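Visit to the Ollcombe automation open day: notes for the equipment budget

Heriberto Alvarado and I drove over to Ollcombe on Tuesday for the spring open day at the Cabrera workshop. We went because we have to put a number in the equipment plan by the end of April for the packing and returns area at our Liston site, and we did not want to take that number from a catalog. These are my notes, cleaned up a little. Heriberto has his own on the electrical side and will send them separately.

Getting there

The workshop is behind the old feed store, and the sign faces the wrong way if you come from the highway. Parking is on gravel. Anyone taking the van should know that the loading door is on the far side and you have to back in. Doors opened at 9 a.m. and we were signed in and wearing visitor badges by a quarter past. There was coffee. Lunch was sandwiches, and they ran out early.

Ulises Cabrera owns the place and gave the opening talk himself. It was short. He said the shop builds small handling cells for companies that have between one and five people doing the job by hand now, and that most of the people who call him have never bought a robot. He then asked the room how many had a written list of the items they wanted handled. Four hands went up. Ours did not. We have a spreadsheet of part numbers, but it has no weights and no notes on which items are soft, and that came back to bother us later in the day.

The morning tour

We were put in a group with Rhys Rakena, who does the installation planning. He walked us through three cells in different stages of being built. The first was waiting for guarding. The second was being wired. The third was finished and was going to be taken apart for shipping that week, so we got to see what a complete job looks like on the floor.

What I wrote down from Rhys:

The arm is usually less than half of what you spend. The rest is the stand, the guarding, the gripper, the camera, the controls cabinet, the shipping, the install time and the training. People forget the stand most often. A stand that flexes will cost you weeks.

Floor space needs to be measured with the guarding doors open. He has been to two sites where the door swing hit a column.

Compressed air has to be checked at the spot where the cell will go, with everything else in the building running. A reading taken at the compressor on a Saturday does not help.

Budget for a spare gripper on the first order. Ordered later, it sits in a queue behind full systems.

Cables wear out. He would not give a figure for how long they last because it depends on the motion, but he said to put cable sets in the yearly maintenance line and not treat them as a repair.

Heriberto asked about power. Our panel at Liston has 2 open slots and one of those is promised to the shrink tunnel. Rhys said a small cell would be fine on one, but a second cell would mean a new subpanel, and that we should get the electrician's quote now even if the second cell is a year away. I think he is right. The last time we had electrical work done we paid for two separate visits that could have been one.

Guarding took up more of the tour than I expected. Two people in our group had assumed that a small, slow arm does not need any. Rhys said it depends on the risk assessment, that the assessment looks at the gripper and the load as well as the arm, and that it is a cost of its own whoever does it. We had nothing in the plan for that. I have added a line.

The pricing session

After lunch Flor Carhuamaca ran the session on quotes and budgets. She handles estimating. This was the most useful hour of the day for me and I wish it had been two.

She put a real quote on the screen with the customer name removed and went down it line by line. Then she put up the final invoice for the same job. The difference came almost entirely from things the customer decided after the order was placed: a different bin size, a second type of carton, and a request to have the cell face the other direction. She was not complaining about the customer. Her point was that each change was small, and each one meant drawings, parts and hours.

She suggested splitting the budget into three stages with a decision after each one. Stage one is a paid trial with your own items. Stage two is a single cell. Stage three is whatever comes after, and she told us to leave stage three as a note with no amount, because any number put there now will be treated as a promise by somebody in finance. I laughed at that, and so did everyone else who has been through it.

The trial costs money, but it is credited against the cell if you go ahead within the same budget year. The credit does not carry over. That matters for us because our year closes in the summer, so a trial booked too late would be lost. I asked about lead time for the trial and she said it depends on when the items arrive and how complete the list is.

On the list: she wants weight, longest side, surface, and whether the item holds its shape when it is squeezed. She gave out a blank form. I took one for each of us and one for receiving.

Our own count, for reference, is 1087 active part numbers in returns. Flor said nobody should try to automate all of them. She told us to pull the 200 that move most often and see what share of the daily volume they cover. I ran this when I got home and the answer is 86 percent. That is a much smaller job than the one I had in my head, and I think the plan should be written around those 200 with everything else staying on the hand bench.

The handling benches

The last part of the day was open time at the test benches in the back room. Hideaki Tsuji looks after these and was there to answer questions. 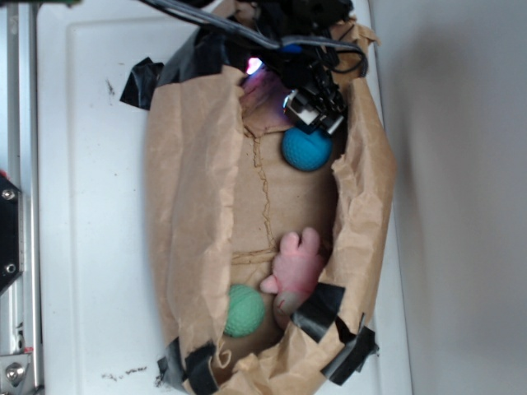 Soft and round returns are the part of our plan I trust least, so I spent most of my bench time on how grippers get tested on them before money is committed. A good share of our top 200 are pet toys and kids' items, and they do not sit still or keep a shape. Hideaki's view is that a trial should be set up with cheap materials first, and that the buyer should not pay for machined trays until the item mix is settled. The bench with the pink plush toy and the two dimpled balls, a blue one and a green one, was lined with nothing fancier than brown kraft paper held down with black tape. I had penciled in custom trays for stage one at a fair amount of money. I have taken them out and moved part of that amount to bench hours.

He also talked about cameras. A camera or sensor on the gripper gets a close view but adds weight and cable at the end of the arm. A camera on a fixed post is easier to service but can be blocked by the arm. He would not say one was better. For our bins, which are deep, he thought we would want to try both during the trial and said to ask for that in writing so the hours are included.

Lighting was the other thing. Our returns area has skylights on the west side and the light changes a lot through the afternoon. He said to either cover them over the cell or plan for a hood. A hood is the cheaper of the two in our building, I think, but Heriberto wants to look at the roof first.

One question I forgot to ask and will email: what happens to a sealed bag with air in it. We get a lot of those on Mondays.

The other stand

Konder had a table near the entrance with conveyors and bin lifts. They do not make arms. I picked up a price sheet for the short powered conveyor because a cell will need something to bring bins to it, and the one we have now is too high. Delivery is included, setup is not. The sheet is in the shared folder. I would not buy from it yet, as the height depends on the stand.

What I am changing in the plan

The arm line stays as it is.

New lines for the stand, the risk assessment, guarding, a spare gripper and a yearly cable set.

Custom trays come out of stage one.

The electrician is to quote one cell and two cells in the same visit. Heriberto has this.

The stage one trial goes in this budget year so that the credit can be used. If we can't get the item list finished in time, we should hold the trial until the new year starts and do both stages in that one.

Stage three stays as a sentence with no number.

What I need from others

Receiving: weights for the top 200. The bench scale is fine. Please fill in the "holds its shape" column even where it seems obvious.

Maintenance: an air pressure reading at column C4 on a normal working afternoon with the balers running.

Finance: confirm the last date a purchase order can be placed and still count in this year.

Ulises offered to come to Liston and walk the area before we send the request for a quote. There is no charge for this if we keep it to half a day. I said yes and gave him Heriberto's number for the site safety paperwork. He asked that somebody who works the returns bench every day be there, and I would like that to be one person from each shift if the schedule allows it.

The handouts and the blank item form are in the tray by my desk until I get them scanned.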